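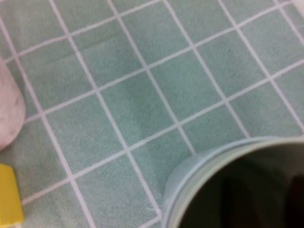
Abb. 3: Arbeitsfläche des Messplatzes mit grün-weißem Kachelmuster, Aufnahme der Handgelenkkamera. Unten rechts ein blaugrüner Becher, links ein weißes und ein gelbes Objekt.

4.2 Beschaffung und Kostenplanung

Die Planung des Messplatzes ging von einem festen Sachmittelrahmen aus, der im März bewilligt wurde und für Arm, Greifer und Rechner bereits weitgehend gebunden war. Für Kamera, Halterung, Unterlagen und Greifobjekte blieben 935 Euro. Alle Posten dieses Abschnitts beziehen sich auf diesen Restbetrag.

Der größte Einzelposten war die Handgelenkkamera. Verglichen wurden zwei Angebote, eines von Drinbridge und eines von Sirar. Das Modell von Sirar lag bei 798 Euro und hätte eine größere Schärfentiefe geboten, ließ aber für die übrigen Posten zu wenig Spielraum. Beschafft wurde deshalb das kleinere Modell von Drinbridge. Die Folgen sind in Abb. 3 zu erkennen: Die Fugenlinien sind nahe der Bildmitte scharf und werden zu den Rändern hin weicher. Für die Griffplanung wird daher nur der mittlere Bildbereich ausgewertet (siehe Abschnitt 5.1).

Für die Halterung wurden 58 Euro angesetzt, für Unterlagen und Greifobjekte zusammen 200 Euro. Bei den Objekten haben wir auf einen genormten Satz verzichtet und Haushaltsware gekauft. Becher gehen bei Fehlgriffen am häufigsten verloren und wurden in doppelter Stückzahl bestellt. Der dunkle Innenraum des Bechers in Abb. 3 liefert kaum Bildinformation – helle Innenflächen sind bei einer Nachbestellung vorzuziehen.

Nicht eingeplant waren Ersatzkabel und die Arbeitszeit für das Einmessen der Kamera. H. Bakhtiari hat den Zeitaufwand nachträglich erfasst, F. Noonan die Kabel aus Lagerbestand ergänzt. Beides sollte bei vergleichbaren Vorhaben von Anfang an als eigener Posten geführt werden. Für den zweiten Messplatz im Projekt Tistusum ist eine entsprechende Reserve vorgesehen; die Ausschreibung der Kamera erfolgt dort getrennt von der des Greifers.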